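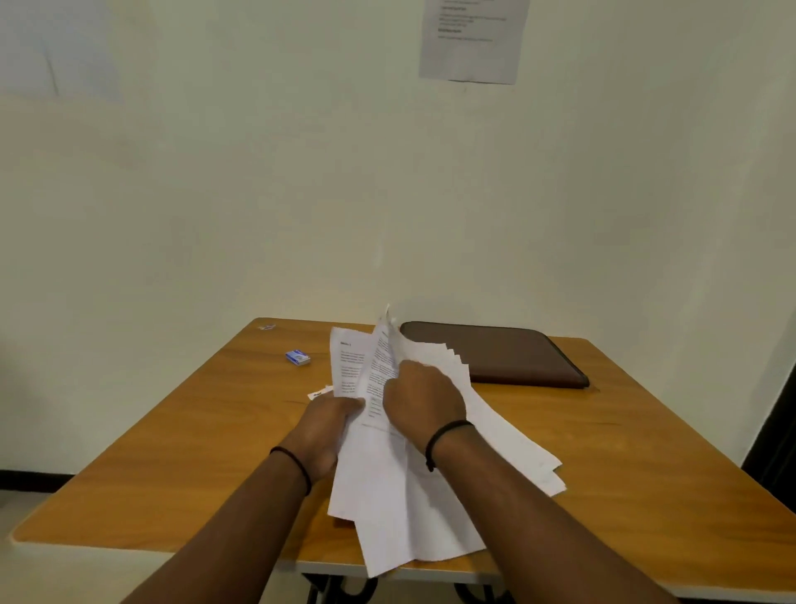 *Loose printed sheets being gathered by hand on a tabletop, from the paper-handling portion of the Harnulix recordings.*

**Harnulix** is a method for teaching robots to handle loose paper from first-person video of people doing office tasks. It was developed at the Urard laboratory in Grosville and first reported in December 2020. The method is used mainly for gathering, squaring and turning over stacks of printed sheets.

## Background

Paper is a difficult material for robot hands. A single sheet bends under its own weight, and sheets in a stack slide against one another when pressed. Earlier work at Urard relied on an operator steering the robot directly through each task. This gave accurate records of joint motion but was slow, and most sessions covered only rigid objects such as boxes and trays.

## Method

Harnulix learns from recordings made at head height, with both hands of the person in view. Software estimates the position of each hand and marks the moments at which it touches or releases the paper. The two hands are treated separately: one is labeled as holding and the other as moving, and the labels may change several times within a single recording.

A second stage, called Morsy, converts the hand paths into motions that a two-armed robot can follow. Morsy does not attempt to model every sheet. It tracks the outer outline of the pile and the direction in which its free edges point, and it selects the next motion from those two measures. Recordings in which the pile is partly hidden by a hand are kept – the developers found that removing them made the robot less steady when its own grippers blocked the view.

## Results

The first release contained 2,407 recordings, of which 392 were set aside for testing. On a robot with two parallel grippers, the trained system squared a disordered stack in 77 percent of trials. The same robot, trained only on operator-steered sessions, succeeded in almost 60 percent. Most failures occurred when a sheet hung over the front of the table and was pulled down by its own weight during the first grasp.

## Limitations

The method has been tested on plain office paper only. Glossy sheets, bound documents and stapled sets are outside its scope. Performance also falls when the pile and the tabletop are close in color, as the outline used by Morsy becomes hard to find. A revised version of the outline step was under test at Grosville the following February.

## See also

- Learning from demonstration
- Deformable object manipulation
- Bimanual manipulation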